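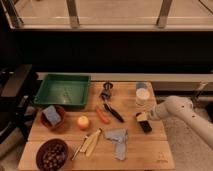
Course Handout 7: Notes on the Demonstration at the Wurkilar Laboratory
Mar 22, 2024
Prepared by Roswitha Ruppert

Students attended in two groups. Brijesh Saxena led the morning session and Zoi Nikolaidis the afternoon session. The notes below are to be read before the written report is begun.

1. The task
The demonstration concerned the handling of household objects on a wooden table by a single white arm fitted with a gripper. Kitchen utensils, bowls, a tray, a glass jar and a folded cloth share the work surface. The arm must grasp one object without disturbing its neighbors.

2. Points raised in discussion
Rigid objects with flat sides, such as a block, offer the gripper clear contact surfaces. Cloth and sponge change shape under pressure. Clear glass is difficult for many depth sensors. Mr. Saxena asked students to consider how each property affects the choice of grasp.

3. Written report
Reports are limited to 1000 words. Select two objects from the table and compare the grasp you would plan for each. State your assumptions about friction and weight. Sketches may be attached and do not count toward the limit.

Students who missed the visit should write to Devendra Mathur, Room 475.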